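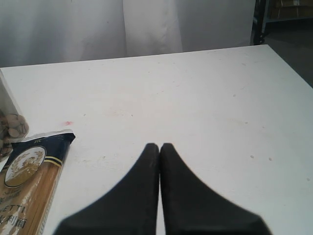

Spaghetti on the white table, Isard Community Pantry.

Reading time: 1 min
Filed under: Food & Community

1/ The Isard Community Pantry will accept dry goods on Saturday, August 7, 2021, from 9 a.m. to noon. Please use the Seixas Street entrance.

2/ Spaghetti and other long pasta remain the items most often requested. The pantry packed 162 household boxes in May, and 114 of them included pasta.

3/ Packages must be sealed and within their printed date. Opened or repacked food cannot be accepted.

4/ Donors are asked to lay packages flat on the white table inside the door. The tabletop carries some scuffs and small marks from regular use. It is wiped down before each session.

5/ Canned tomatoes, cooking oil and salt are also welcome. Glass jars should be handed to a member of staff.

6/ Households registered for pickup will receive a text message with a collection time. There are 92 places on the afternoon list.

7/ Questions about large donations may be directed to Mojtaba Ranjbar, Pantry Coordinator, at the front desk.

© Isard Community Pantry | Contact | Back to top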